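Etow cell: what happened with the right hand, and what changes now

The sorting cell at the Ukholm site was out of service for most of a shift on 03/05/2022 after the right hand of the two-handed sorter stopped reporting its thumb position. There were no injuries. Radwa Fawzy, who looks after the cell for Zakirley, wrote the fault report. This item is a short version of it for people who work near the cell or load it.

The fault first showed up as dropped parts. The sorter takes parts off the belt and puts them in the blue bins on its side of the conveyor. Over the first part of the shift it logged 189 picks, and 22 of those ended in a drop or a late release. The normal figure for that many picks is 2. The operator on duty noticed a part on the floor, checked the log, and called it in.

The controller did not raise an alarm during any of this. When the thumb signal dropped out, the software kept using the last good position and carried on. The hand was told its thumb was open when it was still closing, or the other way around. Once the signal had been missing for 19 seconds without a break, the controller finally timed out and stopped the arms. Most of the dropouts were much shorter than that, so the timer kept resetting.

The cause was a connector at the right wrist. The locking ring had backed off and the plug was moving a little each time the wrist turned. The cable itself tested fine. Maintenance cleaned the contacts, replaced the ring, and ran the hand through its full range with the belt stopped before handing the cell back.

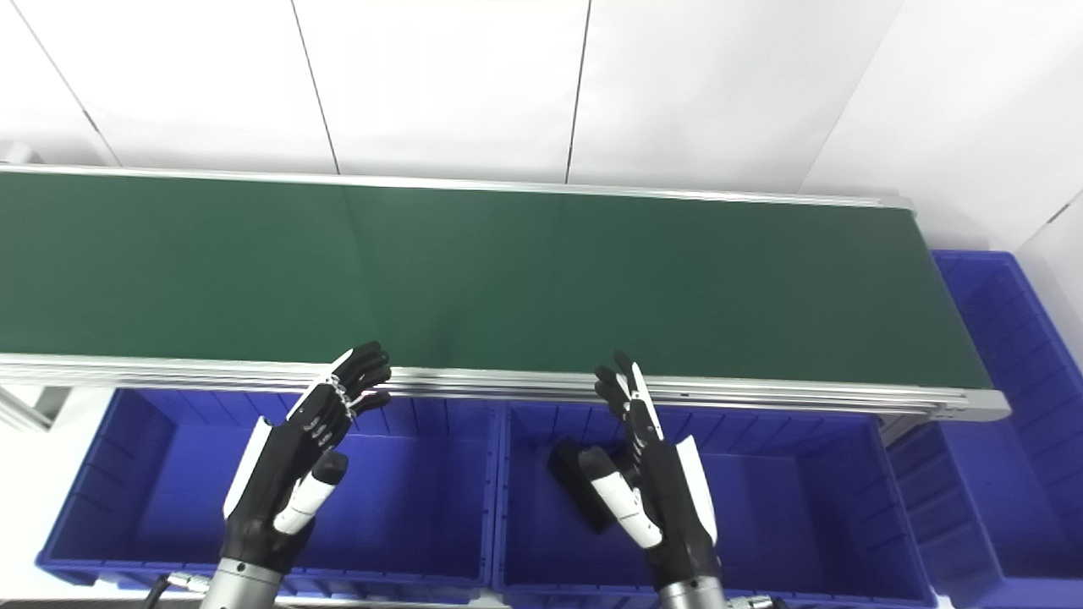 Can I reach in and pick up a dropped part if the belt is stopped?

Only after the cell is locked out. A stopped belt does not mean the arms are stopped, because the belt and the arms are on separate circuits. The arms can move on their own if a signal comes back after a dropout. Press the stop at the panel, put your lock on, wait for the arm light to go out, and then go in. This applies to the bins as well as the belt.

We are repeating this because of something that came up in the report. Before the fault was called in, a part had fallen between the conveyor leg and a bin, and someone reached in for it with the arms still powered. The hand was waiting at the rail at the time and did not move. It was still recorded as a near miss, and it should have been reported when it happened. If you see something like it, fill in a card or tell your shift lead the same day.

Three things have changed in the cell.

The signal timeout is now much shorter, and short dropouts are added up over the shift. If they pass the limit, the arms stop and the panel shows a wrist fault. Do not clear a wrist fault yourself. Call maintenance.

Both wrist connectors are on the start-of-shift check. Look for a gap at the locking ring and turn it by hand with the cell locked out. If it turns at all, leave the cell locked out and report it.

Drops are now shown on the panel next to the pick count. They were always in the log, but you had to open a separate page to find them.

The same connector is used on the older single-arm cell, and that one will be checked before the end of March. Until then, please watch for parts released late or landing on the edge of a bin.

Radwa will go over the lockout steps at the cell during both shift changes next week. Anyone who loads bins should come to one of them. The full fault report, including the signal traces, is in the binder by the Etow panel.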